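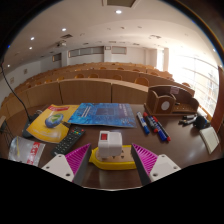 Rakora 野鳥搬送ボックス Mサイズ

保護された野鳥を、発見場所から動物病院や救護施設まで運ぶための搬送ボックスです。キジバト、チョウゲンボウ、コノハズクなど、ハトくらいまでの大きさの鳥を対象にしています。トビ、ノスリ、サギ類にはLサイズをお使いください。

傷ついた鳥の多くは、明るさ、人の声、周囲の動きに強く反応します。網目のケージに入れると隙間から外へ出ようとして、風切羽や尾羽、くちばしの付け根を傷めることがあります。本品は四面を不透明な板で囲い、通気孔を側面の下寄りに並べました。箱の中は薄暗く保たれ、空気は床に近い高さから入って上部の排気スリットへ抜けます。

本体の構造

側板と底板は中空のポリプロピレン板です。水や糞尿がしみ込まず、希釈した塩素系消毒液で拭いても表面が荒れにくい素材です。板の継ぎ目は内側に段差が出ないように折り返してあり、爪や足環が引っかかる箇所を減らしています。

扉は前面の引き上げ式と天面の開閉式の2か所です。鳥を入れるときは天面、施設で取り出すときは前面を使うと、手を深く差し入れずに済みます。どちらの扉にも二重の留め具が付いています。片方だけを留めた状態で持ち上げないでください。

床には取り外しのできるトレーを敷き、その上に付属のマットを置きます。マットは短い毛足のある合成繊維で、足の踏ん張りがきくように裏面をゴム引きにしています。新聞紙だけを敷くと足が滑り、脚を痛めている鳥では姿勢が崩れます。マットが手元にない場合は、ループのない平織りのタオルで代用できます。パイル地のタオルは爪が絡むため使用しないでください。

止まり木は標準では付いていません。搬送中の揺れで落下するおそれがあり、短時間の移動では床に座らせたほうが安定します。到着後に数時間の待機が見込まれる場合に限り、別売の低床パーチ(Dotis製)を取り付けることができます。

使用手順

1. 箱を組み立て、マットを敷き、天面の扉を開けておきます。
2. 鳥にタオルをかぶせ、翼を体に沿わせて静かに包みます。猛禽類では必ず革手袋を着け、先に脚を確保します。
3. 尾を曲げないように箱の中央へ下ろし、タオルを外して扉を閉めます。
4. 留め具を両方とも掛け、発見場所、時刻、状況を前面のカード差しに記入します。
5. 車内では座席の足元か平らな荷室に置き、ベルトで固定します。音楽やラジオは切ってください。

水入れと餌入れは搬送中には入れません。こぼれた水で羽が濡れると体温が下がります。また、衰弱した鳥に無理に水や餌を与えると、誤嚥につながることがあります。給餌の判断は受け入れ先の獣医師に任せてください。

保温について

幼鳥や衰弱した個体では保温が必要になります。底トレーの下にはカイロ用のポケットがあり、箱の半分だけを温められるようになっています。鳥が自分で暑い側と涼しい側を選べるように、全面を温めることは避けてください。鳥が口を開けて速い呼吸をしているときは、カイロを外し、風通しのよい場所に移してください。12月から2月ごろの屋外作業では、別売の保温カバー(Tawfik製)を併用できます。カバーは通気孔をふさがない形に裁断してあります。

洗浄と消毒

使用後は一羽ごとに洗浄と消毒を行ってください。トレーとマットを外し、汚れを水で流してから中性洗剤で洗い、消毒液で拭いたのち、よくすすいで乾かします。汚れが残ったままでは消毒液の効き目が落ちます。マットは洗濯機で洗えますが、柔軟剤は使わないでください。羽毛の撥水性を損なうことがあります。

水鳥や猛禽類で神経症状が見られるとき、または同じ場所で複数の鳥が死んでいるときは、捕獲せずに都道府県の担当窓口へ連絡してください。本品は感染が疑われる個体の隔離容器としては設計されていません。

利用施設の声

「前の箱は天面しか開かず、チョウゲンボウを出すたびに尾羽が気になっていました。今は前の扉を上げて、暗くした部屋で自分から出てくるのを待っています。折りたためるので棚に何台も置けるのも助かります。ただ、留め具は冬に手袋をしたままだと少し固いです」(Pronness野鳥救護室 Siham Belkadi)

留め具の固さについては同様のご意見を複数いただき、現行品ではつまみの幅を広げました。旧型をお持ちの方には交換用の留め具を部品としてお分けしています。設計担当のYoussra Faroukまでお問い合わせください。

製品情報

品番:1235
対象:ハト大までの鳥
材質:ポリプロピレン(本体、トレー)、ステンレス(蝶番)、合成繊維・ゴム(マット)
付属品:マット3枚、記録カード、肩掛けベルト
交換用マットの品番:102
色:濃灰

ご注文とお届け

救護施設、動物病院、自治体からのご注文は請求書払いに対応しています。見積書が必要な場合は、品番と台数、宛名を添えてご連絡ください。個人の方は前払いとなります。未使用品に限り返品を受け付けますが、鳥を入れたあとの返品は衛生上お受けできません。

なお、野生の鳥を許可なく捕獲したり飼育したりすることは法律で禁じられています。けがをした鳥を見つけたときは、箱に入れる前に、まずお住まいの都道府県の鳥獣担当窓口に相談してください。巣立ったばかりのひなは、近くに親鳥がいることがほとんどです。けががなければ、その場を離れて見守ってください。

製品に関するお問い合わせ:Rakora 救護用品係 Rania Gaber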